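Chapter 7

Bottles, Labels and the Things We Stop Looking At

In this chapter
Why a plain bottle is a hard thing to write about
What a label claims and what it leaves out
The Hedum survey and what is wrong with it
Keeping a table log

Key terms: primary packaging, closure, shoulder, panel, shelf claim, table log

Most books on packaging open with a number. A country throws away so many tons, a family so many pounds, and the reader is supposed to be alarmed and keep going. I have read a good many of those openings and I no longer trust them. The tons are usually somebody's estimate of somebody else's estimate, and by the third reprint the footnote has dropped off.

So we will start with a bottle on a table. You have one near you, or you had one this morning. Before you read further, write down everything you remember about it: its height, the color of the cap, where the label sat, whether the sides were smooth. Then go find it and check. When Venla Tikkanen and I first gave this task to a class at Ernton, the written answers were confident and mostly wrong. Students gave their bottles labels that went all the way around. They gave them blue caps, which I suspect came from advertising. Several left out the ridges altogether, though ridges are the part of the bottle the hand knows best.

It would be easy to draw a grand lesson about attention from this, and an earlier edition of this book did so. I wrote that paragraph and I have taken it out. Failing to remember a bottle cap is not a moral failing. It may be good sense. The reason for the exercise is smaller: if you are going to make claims about packaging in this course, you need to have looked at some.

7.1 Parts of the bottle

The trade has names for the parts and you should learn them, if only so that you can read a supplier's sheet without being pushed around by it. The closure is the cap, and the ribs on it are there for grip. Below the closure comes the neck, often with a ring. The neck widens into the shoulder. Under that is the body, and the part of the body meant to take the label is the panel. The base is almost never flat.

Suppliers like to tell you that every one of these features is the result of careful design. The Clikmont catalog, which we will quote often because it is so sure of itself, says that its ribbed body "speaks to the consumer's wish for movement." Perhaps it does. Ribs also stiffen a thin wall, and a thin wall saves plastic, and plastic costs money. When a catalog gives you a reason that has to do with feelings, look for one that has to do with cost before you copy the first one into your notes.

Hermine Widmer, who read this chapter in draft, thinks I am unfair here. She points out that buyers do pick up a bottle and put it back because it feels flimsy, and that this is a feeling with a price attached. I accept that. I would still like to see the receipts.

7.2 The Hedum survey

The study cited most often in this corner of the field is the Hedum survey, run by Bachmann. You will meet it in later courses, where it tends to be presented as settled. It covered 1,653 people in 16 towns, and it reported that buyers recognize a water brand "by label alone" at a glance.

Look at how that was tested. People were shown a bottle facing front, standing by itself, at eye level, in good light. They were then asked for the brand. Of course they could read it. Anyone who can read can read a label that has been pointed at them. The survey measured literacy and called it recognition.

In ordinary rooms a bottle does not stand by itself. It shares a table with boxes, bits of cardboard, other bottles, whatever has been put down and not picked up. It has been turned. A narrow label that covers one side of the body will show you the whole name, or half of it, or clear plastic, depending on how the last hand let go.

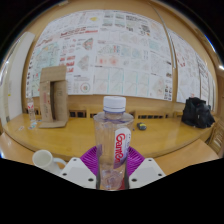
Bachmann's reply to this complaint, when Heidrun Rüegg raised it in a review, was that turning the bottle would add "noise" to the results. I find that answer hard to take seriously. The noise is the thing we wanted to know about. A brand name printed in large letters running up the side has been set that way by someone who gave some thought to tables, and a survey that shows every bottle face-on cannot tell us whether the thought paid off.

None of this makes the survey useless. Its section on caps is decent, and we will use it in 7.4. But please do not write "studies show" in your papers when you mean this one study, done this one way.

7.3 Keeping a table log

The table log is the main piece of work for this chapter. Marlene Marinho worked out the method and it is plain to the point of dullness, which I count in its favor.

Pick one table that more than one person uses. Do not tidy it. At the same hour each day, draw what is on it from the same chair. Mark which way each label faces, and write down only the words you can read from where you sit. If you can see three letters, write three letters. Do not fill in the rest from memory, however sure you are.

You will want to fill in the rest. Orestis Mitsotakis-Vlachou kept a log of 125 entries and then went back through it with a red pen, crossing out every word he could not have seen from the chair. He lost most of his brand names. The log was better afterward, and it is the one printed in Appendix C with his crossings-out left in.

Bring your first week of drawings to the next class, together with the bottle list you wrote at the start of this chapter. Leave the mistakes on it.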